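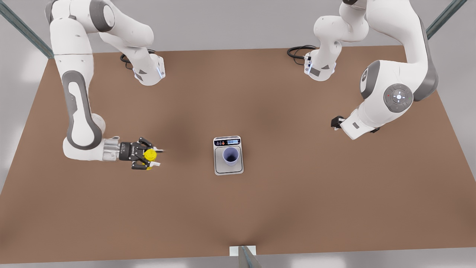 Contact settings for a parallel gripper are best tuned in simulation before the real arms are powered. The test compares two controllers, position and impedance, on the same pick and place. Load the Grirkwood two-arm scene and set the physics rate to 2000 Hz. Use the right arm for the trial, with the small yellow part held at the tips of the black fingers and the lavender cup on the scale as the target. Keep the left gripper empty and clear of the path.

Step 1. Select the position controller. Set the grip force limit to 20 N and save the start pose.

Step 2. Run the move to the cup and open the fingers above the rim. Log joint torque and finger gap throughout.

Step 3. Reset to the saved pose and repeat with the impedance controller. Leave the force limit as it was.

Step 4. Plot both logs on one time axis. If the finger gap drifts during the move, raise pad friction in small steps and run both controllers again.

Scene file by Sudheer Iyer. Last updated 1/15/25.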